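Big screen cleaning thread! 🧵 I've been looking forward to this one all week, because I love a job where you can see the difference as you go.

If you've got one of those large black displays on a floor stand, in an office or a workshop or wherever, you know how they get. Fingerprints, dust along the top edge, and that mystery smear that only shows up when the screen is off.

First thing, turn it off. A dark screen shows you every mark, and you'll want it cool before you touch it anyway. I switch mine off, go make a coffee, and come back.

Then get a cloth you trust. Purple is my color! I keep purple ones for glass and screens and nothing else, so they never end up on a greasy counter. Start dry and start at an edge.

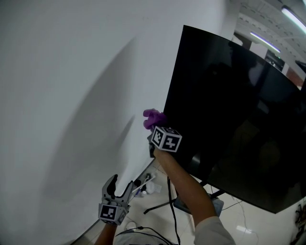 **Yi-an Geum** · Sun 20 August

Edges first, middle last. Dust collects along the border, and if you begin in the center you just push it all outward and have to chase it around the rim later (I did it that way for years).

Crumple the cloth up small for the edges. A little wad gets in close where a big flat fold just slides over the top. For the open middle, shake it out and fold it in four so you have fresh sides to turn to.

Light pressure! These panels don't like being leaned on. If a mark won't budge, dampen a corner of the cloth with plain water, wring it out hard, and go back over it gently. Never spray the screen itself – drips run straight down into the bottom edge.

Gilang Tjoa asked me last time about circles versus straight lines. I'm a straight lines person, top to bottom, overlapping a bit each time. Circles leave swirls on glossy screens and I can spot them from across a room. Joaquín Durán swears by circles and we have agreed to stay friends.

Overhead lights are your best helper, by the way. Long fluorescent tubes are great for this. Move your head until the reflection of a light slides over the bit you just wiped, and any streak jumps right out at you.

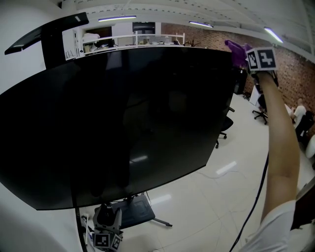
And check from more than one spot! I go left side, right side, then crouch down low and look up. Every single time the low look finds something I missed.

While you're crouched, do the stand. People forget the stand! Legs, base, wheels if it has them. Wheels pick up hair and thread like you wouldn't believe, and a stand that rolls nicely is such a small joy.

Floor too, while you're down there. Wrappers, cable ends, bits of packaging, they all drift to the foot of a stand and stay there. Pick up the loose stuff before you roll anything anywhere.

Cables last. I don't unplug them, I just run a dry cloth along each one and lay it back where it won't catch a wheel. Nicanor Farías taught me to start at the screen end and work down, so the dust lands on the floor you're going to sweep anyway.

The back of the screen gets a soft dry brush from me, mostly on the vents. Twice a year is plenty. I do March and then whenever I remember after summer.

My favorite bit is stepping up close at the end. A good glossy panel turns into a mirror, and you get the ceiling lights and yourself standing there in it 😄 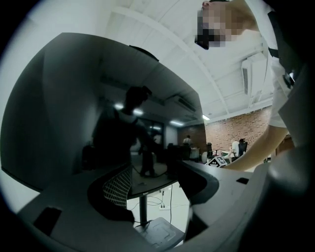
*Mirror check: one silhouette, three ceiling lights.*

Next thread is keyboards. I have a lot of feelings about keyboards. Send me your worst crumbs stories before then, and if you're a circles person, tell me why – I'm willing to listen!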